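I've been meaning to write down my coffee machine cleaning routine for the longest time, mostly so I can stop answering the same text messages every September when my nieces head back to school and inherit somebody's old machine. So get yourself a cup of something and settle in!

## Start with the drip tray

The tray is the part most of us ignore until it smells, and I'm as guilty as anyone (our old Altico went two whole weeks once, and I won't describe what I found under the grate). These days I lift the grate out every evening, rinse it under the hot tap, and stand it up in the dish rack so the slots can drain. An old soft toothbrush is the best tool I know for those slots - run it along the length of each one, then flip the whole thing over and do the underside too.

For the tray itself, a drop of dish soap and a soft sponge is plenty. Please keep the scratchy green pads away from shiny stainless steel! I ruined a lovely finish that way when we lived in Belport and I still think about it. Dry it with a clean towel right after, and go around the raised rim last, where the water spots like to settle.

A clear cup under the spout is a handy thing on cleaning day. When you run plain water through, you can see right away if there are coffee bits or little white flakes coming out, and you keep going until the water looks like water. I save the ribbed plastic kind from parties and use them for this over and over, though only with water that has cooled down some, as the thin ones go soft on you.

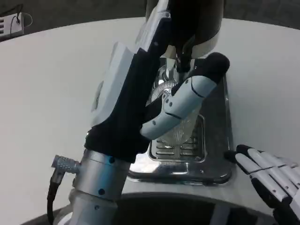 ## Shining up the spout

Chrome shows every fingerprint, so I give the spout a wipe with a damp microfiber cloth each morning while the machine is off and cool. If there's a crusty ring at the tip, mix equal parts white vinegar and warm water, wet a cloth with it, and wrap it around the spout for six minutes or so. Then wipe, rinse with a fresh cloth, and buff it dry.

## Before you put everything back

Check your manual before you run vinegar through the inside of any machine, as some makers would much rather you used their own descaler. I do ours on the first Saturday of the month, and follow it with 300 ml of plain water, twice. Make sure the grate sits flat before you set a cup on it - mine likes to rock if I've put it in backwards!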